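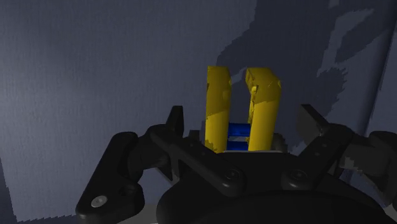 Drahomíra said the second arm would have to wait until December, and that she would say the same to anyone who asked her before lunch.

I had the Kurkix quote open on my side of the desk. It was a fair quote. It covered the arm, the gripper, a stand and two days of fitting, and it left out the guarding, which Plorko wanted to sell us separately.

"What does the simulation say?" she asked.

"It says the three-jaw is too big for the small blocks and the two-finger is fine."

"And which one have we priced?"

I turned the page over. We had priced the three-jaw.

She wrote that down. Šimko was on the door of her office in brass letters, left by her father, and she had his way of writing things down slowly while you stood there. Prastitz had been making wooden toys for longer than I had been alive. We had 200 orders waiting and 4 people on the packing bench, and one of those was me when the phones were quiet.

"Ask Kurkix to price the other one," she said. "Ask about spare fingertips as well. They wear out."

"How do you know?"

"Everything that touches paint wears out."

I rang at 2. The man at Kurkix was eating something. He said the two-finger was cheaper but the wait was 7 weeks, and the fingertips came in pairs. I asked whether he could hold the price. He said he could hold it until the end of the month if we signed for the stand now.

Onuoha came up from the packing bench while I was typing this out. He read it over my shoulder and asked where the stand was going to go.

"By the window."

"The floor slopes by the window."

I went down with him to look. He put a yellow brick on the boards and it stayed where it was, so he put a marble down instead, and it ran under the radiator. We couldn't get it out.

I added a line to the budget for levelling the floor and left the figure blank. Drahomíra found it before I had got my coat on.

"How much is this?" she said.

"I'll ring the builder in the morning."

She put the sheet in the tray with the others and turned off the lamp.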